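Search the forum
Search titles only
Advanced

Wicker storage in a damp climate: oil it or leave it alone?

skirkport_sal
We moved to Skirkport in July and the humidity is rough on natural fiber. Two of my baskets already have gray spots along the bottom. I paid 1,670 for a set of 7 from Olteanu and would like them to last. Do people here seal theirs?

gurko77
I don't seal anything. Brush the dust out, wipe with a barely damp cloth, and leave it in moving air for a day. Gray spots come off with diluted vinegar if you get to them early.

pinehall
Disagree on leaving it bare. I used Skirnano clear on mine, two thin coats, and I've had no spots in 5 years. Lidded boxes with dividers are the worst for trapped air, so I keep those open in summer.

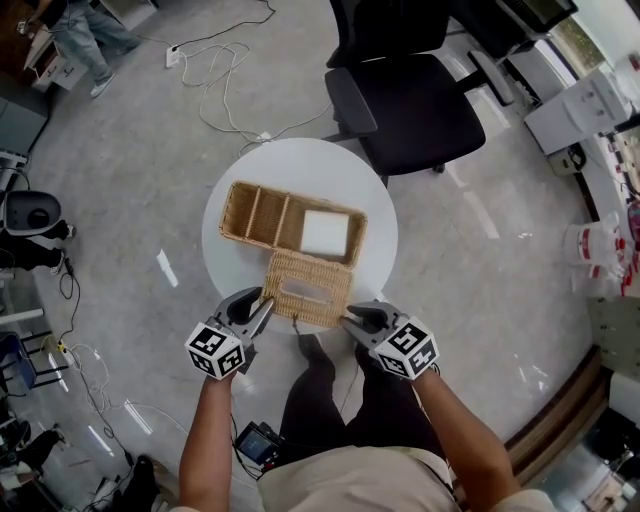 Re: Wicker storage in a damp climate

gurko77
Clear coat goes yellow in a sunny room, and once it cracks you can't get it off the weave. I stripped one and it took a whole Sunday.

pinehall
Mine are in a hallway with no direct sun. Could be the difference.

skirkport_sal
Bedroom, facing south. I'll try vinegar first and run the dehumidifier at night.

Related threads
Gurkomeck dehumidifier, is it loud?
Mending a broken cane edge
Rattan chair over 600, worth it?

Contact us | Copyright the forum owners | Back to top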